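Print this article | E-mail this article

4. Soiling and Laundering of Table Linen in Shared Rooms

4.1 Background

Table coverings in shared rooms are washed far more often than those in private homes, and they are usually washed under less careful conditions. Loads are mixed, detergent is measured by eye, and the cloths are dried on whatever heat setting the previous load required. Earlier work on household linen has looked mainly at plain white cloth, where a loss of whiteness is easy to measure. Printed cloth has received less attention. A printed pattern can hide light soiling, so the cloth may stay in use longer between washes, and a stain may have more time to set before it is treated.

The present section reports on printed cloths used at two sites, Galtley and Musstead. The Galtley site is a day center with a kitchen attached. The Musstead site is a reading room in which drinks are allowed but meals are not served. Both sites bought their cloths from the same supplier, Faleck, and both kept a written log of every wash. The logs were collected by Makori, who also inspected the cloths at the start and end of the study period.

4.2 Patterned Cloth and the Visibility of Stains

Staff at both sites were asked to remove a cloth from use when they judged it to be dirty. No fixed standard was given, as the purpose was to record ordinary practice. Cloths with a small, scattered print on a pale ground (Figure 3) were left on the table longer than plain cloths of the same size. Tea and fruit juice were the stains most often missed. Grease was noticed sooner, as it darkened the ground color and left a patch that could be felt by hand.
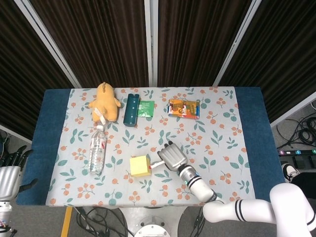 Figure 3. Tablecloth with a print of orange berry clusters and teal leaf sprigs on a light gray-blue ground, with dark blue at the ends.

The delay had a clear effect on the result of washing. Tea stains treated on the same day were removed in a single wash at low temperature. Those left until the next scheduled laundry needed soaking, and a faint brown ring remained on several of the Galtley cloths after drying. Once a cloth had been through the dryer with the ring still present, later washes made little difference. The Musstead log shows fewer marks of this kind, but the staff there did not use a dryer until late in the study, and the two sites should not be compared directly on this point.

Placement of the cloth also mattered. Stains gathered near the long edges, where people sat, and the middle of the cloth stayed fairly clean. At Galtley the staff turned each cloth end for end between washes. This did not reduce the total soiling, but it spread the wear from rubbing more evenly along both sides.

4.3 Color Loss

Color loss was judged by eye against an unwashed piece kept in a closed drawer. Orange and red areas faded before blue and green areas in every pattern examined. Dark borders kept their depth of color but began to look dusty along the folds, where the surface fibers had broken. The Coşkun method, in which the cloth is folded on a different line after each wash, delayed this change. It was followed at Musstead only, and the staff found it easy to keep up once the fold lines were written on the log sheet.

Detergent dose appeared to be a weaker factor than drying heat. Cloths dried on a line indoors were closer in color to the unwashed piece than cloths dried by machine, even where the line-dried cloths had been given more detergent than the label advised. Excess detergent did leave the fabric stiff, and two cloths were rinsed a second time for this reason.

4.4 Limits of the Method

The logs were filled in by staff during working hours, and some entries are brief. Water hardness was not measured at either site. Judging color by eye depends on the light in the room, and the end inspection at Galtley took place in March under an overcast sky. A repeat of the inspection under a fixed lamp is planned, and its results will be reported separately.

Correspondence: Erick Makori

Last updated: March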